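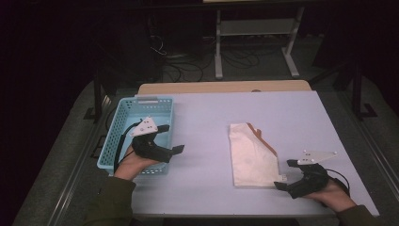

PRESS RELEASE
For immediate release
April 28, 2020

Andadine opens its folding table to everyone, with a free home guide and a cream cloth to practise on

Hello from Andadine! I run this very small household linen business from one long room in Drundow, and I'm writing this release myself, so please forgive me if it sounds more like a letter. I have been selling cloths, pillowcases and other plain cotton bits for nine years now, and the thing people ask me about most, by a mile, is folding. They hardly ever ask about washing or ironing. They want to know how to get a cloth to lie flat in a drawer and still look like something you'd want to take out again.

So from today there is a free guide on the Andadine website called The Skerov Fold, and you can print it or read it on your phone with one hand while the other hand holds down a corner (that's how I tested it). Skerov is the name we gave our cream cloth with the tan edge back when we started making it, and the fold grew up with the cloth. I could never get that binding to behave if I folded it in half and half again like a tea towel. The edge would pile up on one side and the whole thing leaned over in the stack like a tired fence.

What you do instead is work with the edge. Lay the cloth out on a table with the tan binding furthest from you, smooth it from the middle outwards with flat hands, then bring one corner in at a slant so the binding runs diagonally. Fold lengthwise after that, and you get a long shape that's wider at one end and narrower at the other, with the stripe showing down one side. It looks a bit like a wedge of cheese at this stage! Tuck the narrow end under and you have a tidy parcel that sits square in a basket or on a shelf.

The guide takes it more slowly than that, with drawings for each stage and a page on what to do when it goes wrong. Mine goes wrong a fair bit. Cotton that has come straight off the line is stiff and bossy, and cotton that has been sat in a heap overnight has ideas of its own about where the creases should be. I give it a good shake and a flat palm, and I only get the iron out for presents.
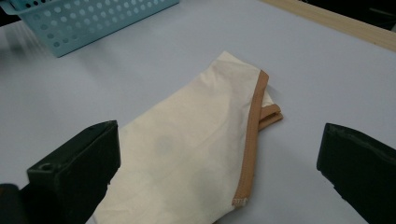 The other thing I get letters about is the binding itself, and the guide has a long section on it, probably too long. Where the tan band turns back on itself you end up with several layers in one spot, and that spot will always want to stick out. Don't fight it. Put it on the outside of the fold, where it can be as thick as it likes, and keep the single layers for the inside. If the end of the band starts to fray, snip the loose threads close (please don't pull them!) and put in a few small stitches by hand with ordinary white thread. I have cloths at home that have been mended like this more times than I can remember and they still get used every day.

I should say something about the table, as I have become a bore on the subject. You need a clear one. It doesn't have to be big, but it does have to be empty at the start, apart from the cloth and whatever you are putting the cloth into. I like a pale surface in a plain colour, and a sheet of paper over the top works very nicely if your table is dark or rough or has had a lifetime of mugs put down on it. Cream on pale lavender is my favourite, you can see every wrinkle and it's kind to tired eyes in the evening. If the paper slides about, tape it under the edge.

Then the basket. I use a light plastic one with holes in the sides. I know wicker looks lovelier in a catalogue, but wicker snags and I've lost too many good hems to it. Put the basket on the table with you, to the left if you fold right-handed, long side running away from you so that you can fill it from the far end and work back. It saves all that bending down to the floor, and I wish I'd worked that out before my back did.

Alongside the guide we are bringing out a practice pack. It's called the Morsy Bundle and it holds two Skerov cloths, cream with the tan binding, plus a printed copy of the guide on card so it will stand up against a jar. There are 200 bundles in this first lot, all packed by hand in Drundow. The first 184 are for sale through the website and the rest I am keeping back to give to local groups who run sewing and mending afternoons, for whenever they are able to get going again. If that's you, write to me and I'll put your name on one.

The cloths in the bundle are our usual weight, soft and a bit matte, and they come off-white with a warm cast to them. They get softer. They may also shrink a touch in the first wash, so do wash them before you get too attached to a particular fold.
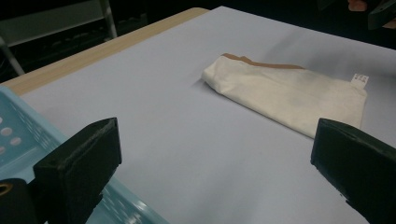

A cream item with its tan edge, folded lengthwise on the pale lavender-grey paper.

I've also had a lot of questions about whether the fold works for other things, and yes, mostly. Pillowcases are lovely done this way. Light cotton trousers will do it if you treat both legs as one piece and don't mind a slightly rumpled edge. Fitted sheets will not do it, and I have nothing helpful to say about fitted sheets except that I roll mine up and shut the cupboard.

A second guide is planned for July and will cover packing: how to fill a basket or a drawer so you can see what you've got, and how to store the heavier winter things. Before then I would love to hear how people get on with this one. Send me your neat stacks and your leaning ones as well, I'm collecting both for a page on the website.

The Skerov Fold is free to read and print from today, and you don't need to buy anything or sign up. The Morsy Bundle can be ordered from the same page. Newspapers, magazines and blogs are very welcome to reprint any part of the guide as long as Andadine gets a mention.

Notes for editors

Andadine makes and sells plain household linen from Drundow.

Sample cloths can be sent to journalists on request, please give a postal address.

For questions, drawings from the guide or larger pictures, use the contact form on the Andadine website. It comes straight to me and I answer in the mornings.

ENDS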